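Section 4 - Recording your first set of examples

By now you should have the Wilura recorder installed and the arms calibrated (if not, go back to Section 3, I'll wait). This is the part I like best, the part where you sit down and show the thing what you want. My walkthrough uses the job we call "press and release", where the arm learns to push a dispenser paddle and let go of it again. Swap in your own job wherever you like, the steps stay the same.

4.1 Before you record

1. Write the task down in one sentence and stick to it. Ours is "press the left paddle, hold, release". If two people will be driving, have them both read it out loud. You'd be amazed how differently people hear the word "hold"!

2. Open the Wilura project file and set the episode length to 16 seconds. Longer is fine for other jobs, but for a single press you'd only be recording the arm standing there.

3. Set the fixed camera and tighten the clamp. Then tighten it again. Check the live view and make sure both paddles show clearly with the arm in its rest pose.

4. Set the exposure by hand. Auto exposure hunts whenever the arm passes over a white tabletop, and you get a pulsing picture that's no fun to train on.

Caution: Keep the job dry while you're learning the controls. Press practice works perfectly well with the dispenser unplugged and the taps drained, and I'd leave it that way for your first 600 episodes or so of anything.

4.2 Recording

5. Bring the arm to rest pose, press R, and wait for the beep. Start moving after the beep (I still jump it sometimes).

6. Drive at a calm, even speed. Come in from the front, touch the paddle in its lower half, push, count two, back off.

7. Press S to save or X to throw it away. Be generous with X on day one. Fumbles where you recovered nicely are worth keeping, so tag those "recovery" and move on.

8. Every 20 episodes, slide the dispenser a little or turn it a few degrees. Switch to the right paddle only if you've made a second task for it - please don't mix the two under one sentence, I did that on the Sostgate set and spent most of April sorting it out.

Note: The counter in the corner shows saved episodes only. For one paddle, we got a usable policy at 800. The full Karagiannis set is at 2,611, and that covers both paddles and three tabletops.

4.3 Changing what's on the table

9. Once the plain-table episodes are going well, add other objects. Use ordinary things in different sizes and finishes, and include something see-through, as clear plastic gives the depth estimate a hard time. Leave a free path to the front of the dispenser.
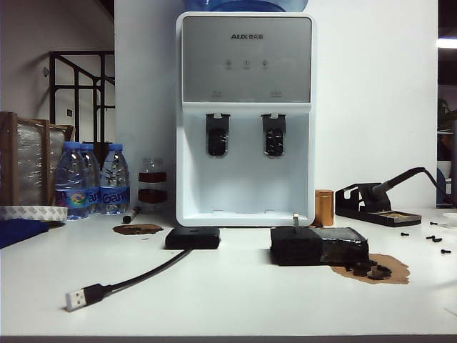 Huguette Cordier

My cluttered layout has the AUX dispenser in the middle, three water bottles and a glass jar to the left of it, and the soldering iron in its stand way over on the right. The black cable in front is the piece I'd think about hardest when you copy this. It's on the approach side, so drive a few slow passes with nothing recording and watch where the gripper goes.

Caution: Any tool with a heating element stays unplugged while an arm is powered. Small screws go where the gripper won't be sweeping.

10. Record in blocks, and shuffle the bottles between blocks. Keep the stains if your table has them, they're free variety.

11. At the end of the session, choose File, then Close Set. Wallis checks for dropped frames and lists the bad episodes by number. Delete those before you upload, then carry on to Section 5 for labeling.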